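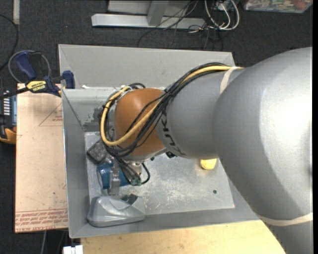

Figure 1. The gray bin, with one blue cylinder lying on its side.

3. The Bin

Our project for the Forncombe packaging course was supposed to be about boxes. It ended up being about a bin, and mostly about its sides.

The bin is open-topped sheet metal with sloping walls, which the drawing from Vakholm calls "self-centering." We took this at its word for the first week. A slope should bring things to the middle, where they are easy to pick up. Cylinders have their own views. Dropped end first, they tipped over and rolled until they met a wall, and then they stayed with the wall. Our report plan had set aside one page for this stage. It took up most of February.

We did 111 drops with the blue cylinders, by hand, from the height of the rim. A drop counted as good if the cylinder came to rest clear of all four walls. The first 13 were thrown out after we found that two of us had different ideas of what "clear" meant – one of us allowed touching.

The ribbed end matters more than we expected. When it hit the slope first, the cylinder slowed down and swung around. When the plain end hit first, it slid straight down and kept going. We have no theory for this that survived a conversation with our supervisor.

The inner back wall has dark, scraped patches. We wanted to blame the cylinders, but our notes from day one don't mention the wall at all, so we can't say what was there before us. Next year's group should write it down first.

3.1 Changes tried

A rubber mat from Magsi stopped the rolling and also stopped the sliding, so cylinders stayed halfway up the slope. We took it out. A shallow tray, borrowed from the Dukar bench, worked better and has to go back in March.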